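Flerkley Pantry Scheme: Collection Point Guide
Section 4. Setting up the packing table

Revised 4/15/19. Replaces the August version.

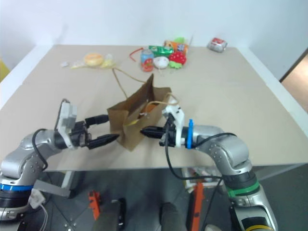 Read this section before your first session. It covers the table, the bags, the order of packing and the labels. Opening the doors to members is dealt with in Section 5, and returns are in Section 7.

4.1 Before you start

You will need:
One folding table, locked open
Paper bags, medium size
The order sheets for the session
A roll of Trerka labels and a marker pen
Kitchen scales
Surface spray and a clean cloth

Print the order sheets from the Vellelia members' page. If the page will not load, ring Elsa Brekke at the Ljungberg Road store and ask her to read the orders out. Write them on the blank sheets in the back of the folder.

4.2 Placing the table

1. Stand the table with one long side facing the wall. Leave enough room behind it for one person to pass.
2. Push each leg brace down until it clicks. Lean on the table at both ends to check.
3. Spray and wipe the top. Let it dry fully before putting any bags on it.
4. Put the stock for the first few orders along the back edge. Keep the front half clear for packing.
5. Set the scales at the left-hand end, on the flat part of the top and clear of the hinge.

CAUTION: Do not lift the table on your own. It weighs 18 kg and the legs can swing out.

4.3 Opening and filling a bag

1. Take one bag from the bundle and open it with your hand flat inside, pushing the bottom corners out.
2. Stand it upright. If it leans, fold the top edge over once to stiffen it.
3. Put tins and jars in first, spread across the base.
4. Add packets and boxes next, standing on end.
5. Put bread, eggs and soft fruit on top.
6. Weigh the bag. The limit is 6 kg. If it is over, take out the last heavy item and start a second bag.
7. Fold the top over twice. Do not staple it, as members often check the contents at the door.

Note: Creased bags can be used again if the base is sound. Hold the bag up to the light and look along the bottom seam. Any bag with a split or a grease mark goes in the recycling.

Note: Chilled items are never packed at the table. They stay in the fridge and are added when the member arrives. Write CHILLED on the label so the person at the door knows to fetch them.

4.4 Labels

1. Write the order number in large figures, then the member's first name. Leave off surnames and addresses.
2. For an order in two bags, write 1 of 2 and 2 of 2.
3. Stick the label on the front of the bag, just below the fold.
4. Tick the order sheet and move the bag to the shelf.

Number 455 is kept for spare bags made up for people who come without an order. Pack these from the standard list on the inside cover of the folder. Do not put nuts in them.

4.5 If something is missing

Check the crates under the shelf first. If the item is not there, use the nearest match from the swap list and write the change on the sheet. Baby milk and gluten-free items must not be swapped. Leave them out, mark the label SHORT and tell the session lead.

Changes to the swap list go through Vittoria Piras. Please do not alter the copy in the folder.

4.6 Timing

Allow 30 minutes for setting up and the first batch. Bags should be on the shelf before the doors open. Late orders can be packed during the session if the table is kept clear of members' own shopping.

4.7 Packing away

1. Return unused stock to the crates, oldest dates at the front.
2. Flatten unused bags and put them back in the bundle.
3. Wipe the table and the scales, and switch the scales off at the back.
4. Fold the legs in, short end first, with a second person holding the top.
5. Put the order sheets in the locked drawer.

Continue to Section 5, Opening the doors.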